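Rustier Bench System – Set-up Guide
Section 4: Placing the bench, bins and window coverings

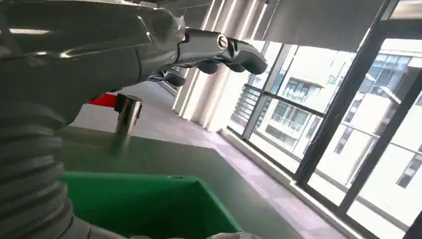

4.1 Before you start

This section covers where the bench stands in the room, how the work surface is prepared, and how parts bins and window coverings are set. Assembly of the legs and cross rails is covered in Section 3 and must be complete. The bench should be standing on its own feet, with all rail bolts tightened, before any of the steps below are carried out.

You will need:
– a spirit level
– a tape measure
– masking tape
– the 2 levelling keys from the Lernau hardware pack
– a soft cloth and a mild detergent

Two people are needed to move the bench. Do not drag it. The feet will mark a painted or vinyl floor, and a foot that catches on a joint can bend its thread.

4.2 Choosing the position

1. Sweep the floor and check it for raised joints, drain covers and loose edges. All four feet must stand on sound floor.
2. Measure 90 cm from the window wall and mark the line with masking tape. No part of the bench may cross this line. The gap allows curtains to hang freely and leaves room to reach the blind control.
3. Mark a second line on the operator side, at least 107 cm from the nearest wall, cabinet or other fixed item.
4. Lift the bench into position between the two lines. Set it down on all four feet at once where possible.
5. Remove the tape once the position has been confirmed. Tape left under a foot will affect levelling.

Note: The bench does not have to be square to the window. Where the room allows, an angled position reduces reflection off the work surface for an operator working in daylight.

4.3 Levelling

1. Place the spirit level along the long edge of the surface. Turn the two feet at the low end with the levelling keys until the bubble is centred.
2. Repeat across the short edge.
3. Check both diagonals. If the bench rocks, one foot is not carrying load. Lower that foot until it can no longer be turned by hand.
4. Tighten the lock nuts. Check the level again afterwards, as tightening can shift a foot slightly.

Caution: Do not level the bench by placing card or timber under the feet.

4.4 Preparing the work surface

The surface panel is supplied in dark green or pale grey. The two colours are identical in size and use the same fixings. Dark green is preferred where white or light-coloured parts are handled, as they are easier to see against it. The finish has a slight gloss and will show fingerprints and detergent streaks under side light.

1. Peel off the protective film, starting at a corner. Pull it back low and flat.
2. Wipe the panel with a damp cloth and detergent, then with clean water. Dry it fully.
3. If a metal post is to be fitted, remove the blanking plug from the post hole and insert the post from above. Turn clockwise until the base is tight against the panel.
4. Set the collar to the height required and tighten its grub screw.

Caution: Posts are a fixed obstacle at hand height. Fit only those needed for the job and return the blanking plugs to all unused holes.

4.5 Placing the bins

The Yen series bins are open-topped plastic with a thick rim. The rim is the lifting point. Do not lift a loaded bin by one wall.

1. Decide on one bin colour for each class of part and record it on the sheet at the back of this guide. Bright green is suggested for small items awaiting sorting.
2. Place the bin on the near side of the bench with its open top clear of any post or fixture.
3. Turn the bin so that the long side faces the direction of reach. A bin may be set at an angle if this shortens the reach.
4. Load small parts to no more than half depth.

Note: Small white items can be overlooked in the bottom of a bin. Tip the bin out onto a clean surface at the end of each run and check the corners before refilling.

4.6 Curtains and blinds

Daylight is suitable for most bench work provided it is diffused. Glare on polished metal is the usual complaint, followed by hard shadow inside the bins.

1. Lower the roller blind far enough to cover the upper part of the window. A grey or other neutral fabric is recommended – strong colours tint the work surface.
2. Draw the vertical curtains across the glass. White fabric gives the most even light.
3. Measure the light level at the centre of the work surface. The target for general sorting is 700 lux. Adjust the blind first, then the curtains.
4. Check that no curtain reaches the bench when a window is open.

Repeat the measurement in July and again in midsummer. For the Gumberg clip-on lamp, see Section 6.

Guide revised April 1, 2020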